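## 4. Setting up a tenant floor on the Lesine panel

This section covers adding one office floor to a Lesine building control panel after the base building has been handed over. Allow an hour per floor.

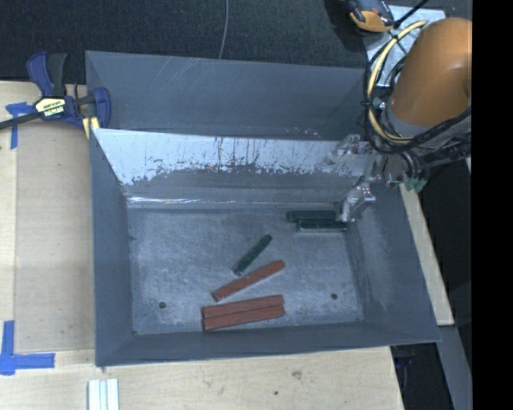
Before you start, make sure the landlord's riser supply is on and that you have the floor schedule from the Himerlow handover pack. You will also need the installer code, printed inside the panel door.

### 4.1 Add the floor

1. Open **Building > Floors** and press **Add**.
2. Enter the floor name exactly as it appears on the lease plan. The name is used on service charge reports and can't be edited once a billing period has opened.
3. Enter the net lettable area in square metres. The panel accepts up to 2,000 for a single floor. Split anything larger into two zones and give each its own meter.
4. Choose the use: **Office**, **Retail** or **Shared**.
5. Press **Save**. The floor shows in grey until a meter is attached.

### 4.2 Attach the meters

1. Go to **Meters > Search**. Jasteck meters are listed by serial number.
2. Select the meter and assign it to the floor.
3. Set the pulse value to 500 unless the label on the meter gives another figure.
4. Repeat for heating and chilled water.

**Note:** A panel holds 40 meters. If the list is full, remove any left over from the fit-out before adding more.

### 4.3 Set the occupied hours

1. Open **Schedules** and pick the floor.
2. Enter start and finish times. The default is 7 am to 7 pm, with Saturday off.
3. For retail units, tick **Follow centre hours** instead.
4. Set the fresh air alarm. It comes set to 700 ppm, and meeting rooms often need it higher.

**Caution:** Don't switch a floor to **Unoccupied** while the sprinkler contractor is working on it. Corridor lighting drops to the night level within a minute.

### 4.4 Check the floor

1. Press **Test** – the floor icon turns green when every meter has replied.
2. If it stays amber, check the cable at the riser and test again.
3. Print the floor sheet and file it with the handover pack.

For buildings on the older Kiều controller, go to section 6 before carrying out 4.2.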